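Birth certificate translation, does the stamp page count as a page?

zhrynyshyn
I need my birth certificate and my parents' marriage certificate translated into English for a residence application. Two agencies quoted me. Stunov wants 58 for each document, flat. Romaniuk charges by the page and says the back of each certificate is a page, even though there is only a registry stamp on it. Is that normal?

plattner_l
Yes. If there is text in the stamp it has to be translated, and they have to account for the back either way. I paid for three pages on a one-page diploma last October.

Tin-yau F
Disagree with Leopold. A stamp is two lines of text. Plenty of translators put it at the bottom of page one and charge nothing for it. Ask for a per-word price and compare.

zhrynyshyn
Romaniuk doesn't do per word. They have a minimum of 90 per order, so it comes out higher whichever way I count.
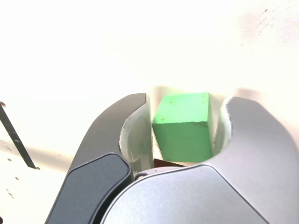 yufang_fang
Check what the office you're applying to means by "certified" before you look at price. Mine wanted a signed statement from the translator attached to every document, and a copy of the original behind it. Stamps and seals go in square brackets, and so do descriptions of marks. My certificate has a registry seal about as worn as the paint on that green block, chipped along the edge, and the translator wrote [round seal, partly illegible]. It was accepted.

plattner_l
Same here. Don't let them guess at a seal they can't read.

o_tkachenko
One more thing — spelling of names. Give the agency a copy of your passport page. My surname came back spelled a different way and I had to send it all in again, which took another 17 days.

Tin-yau F
That should be a free correction, though. If they charged you, I would complain.

o_tkachenko
They didn't charge. I still lost the time.

zhrynyshyn
Thanks. I'll go with Stunov and send the passport page along. Do I need a notary too?

yufang_fang
Depends on the office. Mine didn't ask for one. Call them first.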